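Flokine home helper, three weeks in

Short version — it can do some chores. Slowly. Not the ones I wanted.

We had the Flokine on loan from Kavell for most of January. Two legs, two arms, proper five-digit hands. List price wasn't on the paperwork and I didn't chase it. Rental is 500 a week, plus a 3000 deposit, which hurt.

Setup first. Allow a whole morning. The app wants a floor map before it'll do anything, and ours took 53 minutes for one room. Crashed once, started over.

Towels: fine. Folds them in half, then half again, stacks them. Fitted sheets: forget it. Socks it can pick up off the floor if they're dark socks on light carpet, and the other way round is a coin toss. Dishes we stopped after the second mug.

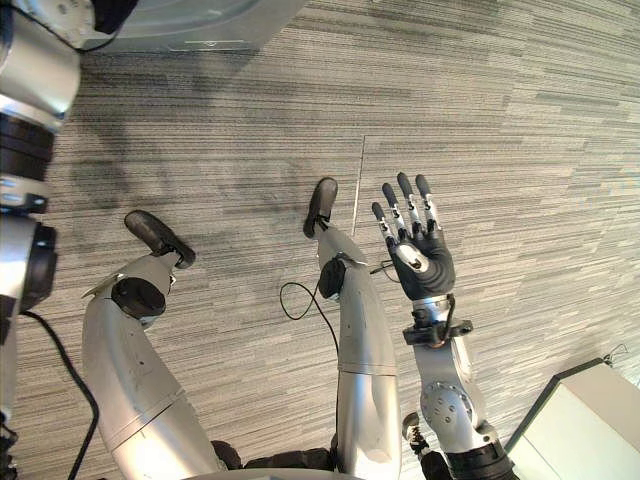
Words: Špela Omerović
Tested at home, Barnanthorpe
Filed under: Robots, Housework

Carpet matters more than I expected. Ours is striped, beige and cream and grey with some darker brown-grey, and the thing walks on it ok but stops to think a lot. Feet are long dark soles, shaped like a shoe. On the kitchen tile it was quicker and much louder.

Hands are the best part. Four fingers and a thumb, black rounded tips, metal showing at the middle joints. Grip on a towel is gentle. Grip on a plastic tub lid is not, we lost two lids.

Didn't love the cables. There's thin black cable looping out by the leg, more at the ankle, and I kept picturing it snagging on a chair. It never did. Still, I'd want that tucked in before teh price goes anywhere near normal.

Battery — nearly two hours of actual work, less with stairs. Support was Radomir Matić at Kavell, who picked up every time, even at 9 pm. Full marks there.

Would I buy one? No. Would I rent again when sheets work, yes probaly. For a shop floor with one repeated job, same box, same shelf, I can see it earning its keep now. For a house with kids in it, wait.

Next up: the Tamošiūnaitė window cleaner, if it ever ships.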